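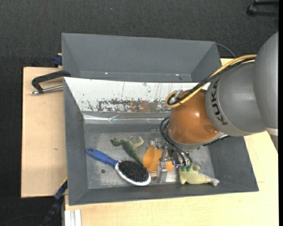
Progress report to the Momeck Fund
Returns sorting at Oltine, second half
12/20/24
Prepared by Coralie Baxter, operations

The picking arm has been part of the returns line since July. It takes mixed household goods and toys out of a bin one at a time. Staff still open the parcels, check for damage and decide what gets resold.

Over the last full week of counting, the arm attempted 383 picks and needed a person to step in on 195 of them. That is more than we planned for. Soft toys and anything with a handle cause most of the stops, and brushes are the worst. Laiba Warraich is changing the grip settings for these and will run the same count again in the new year.

No positions have been cut. 14 people work on the line across two shifts, the same number as before. What has changed is the work itself. There is less bending and reaching into bins, and more standing and watching a screen. Several people told us the watching is more tiring than the lifting — we now swap the screen job every two hours.

Ghazala Siddiqui has trained six staff to clear a stop and restart the arm. The other eight have asked for the same training, and we have booked it for the slow weeks. The pay classification for this work is not settled. Rawan Nseir is meeting with the union about it and we will send you the outcome.

Spending is within budget apart from replacement hoses and finger tips, which wore out sooner than the supplier told us to expect. We ask to move the unspent travel money to cover parts. A revised budget is attached for your approval.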